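# About Sostdale Homes

We're a housing association, and we've been looking after rented homes in Sostdale and Undell for long enough that some of our tenants first knew us as the people their grandparents paid rent to. We own and manage 2956 homes today. Most of them are flats and small terraced houses, with a scattering of bungalows out toward Dalen, and there are 720 more for older residents, where a member of our team is on hand during the day and at the end of a phone line at night.

If you've landed on this page because you're thinking of applying for a home, or because you already live in one of ours and want to know who on earth we are, welcome! We'll try to tell you the things people usually ask us.

## How we started

Sostdale Homes began with 20 houses on a single street behind the old rope works. The landlord wanted to sell, the tenants wanted to stay, and a local builder named Ivar Sandberg talked the bank, the town and quite a few of his own relatives into helping buy the whole row. He kept the rent book in his kitchen drawer for years (we have it in a glass case in the Sostdale office now, tea stains and all, and you're very welcome to come and look at it).

We grew slowly after that. Undell came to us when the parish homes there needed a new owner, and Dalen followed when we built our first homes from the ground up instead of taking on other people's. Some of those early Dalen bungalows had roofs that we'd rather not talk about – they've all been replaced.

## How we're run

Vilgot Söderlund is our chief executive. He started with us as a rent officer and still likes to spend a morning each month on the front desk, so if you ring up to ask about a parking permit you may well get him. He'll probably need to put you through to somebody who knows how parking permits work.

The board meets every other month, and two of its seats are kept for tenants. Those are full seats with a full vote, and the tenants who fill them are chosen by other tenants in a ballot each April. We send the ballot papers with the spring newsletter. Please do send them back, even if you've never met any of the people standing, as the short statements they write are a good read.

Minutes go on the notice board in each office once they've been agreed. If you'd like a copy at home, just say so and we'll mail you one.

## Where your rent goes

We don't have shareholders. Anything left after the bills are paid goes back into the homes or toward building new ones, and we publish a plain summary every year that shows how much went on repairs, how much on staff, how much on loans and how much was put by.

The biggest share goes on repairs and has done for as long as we've kept proper accounts. We used to hire a different contractor for nearly every trade, which meant a lot of phone calls and a lot of waiting in for people who turned up with the wrong part. Now most of the work is done by our own repairs team, Celo, who have their yard on the Undell road. They carry the parts we use most, they know the buildings, and plenty of tenants know them by first name. Emergency repairs can be reported at any hour, and everything else can be booked by phone, online or in person.

We also plan bigger work a few years ahead: kitchens, bathrooms, windows, heating. You'll get a letter well before anything begins, and then a visit to talk through dates and choices, and you can bring a neighbor or a family member along to that if you'd like the company.

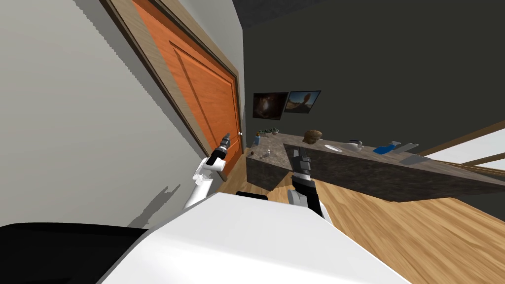
*A bathroom vanity with a dark marble front, shown in a computer-rendered view.*

## Working with us

We're a team of over 200 if you count Celo, and many of us live in the towns we work in. We take on apprentices in plumbing, joinery and office work, and jobs of every sort are listed on our vacancies page. You don't need to have worked in housing before. Plenty of us came from shops, schools, the bus company and, in one case, a dairy.

## Come and see us

Our main office is in Sostdale, just up from the bus station, and it's open from 9 a.m. until 4:30 p.m. on weekdays. The Undell office is smaller and closes for lunch between noon and 1 p.m. In Dalen we borrow a room at the library twice a month, and the dates are on the door.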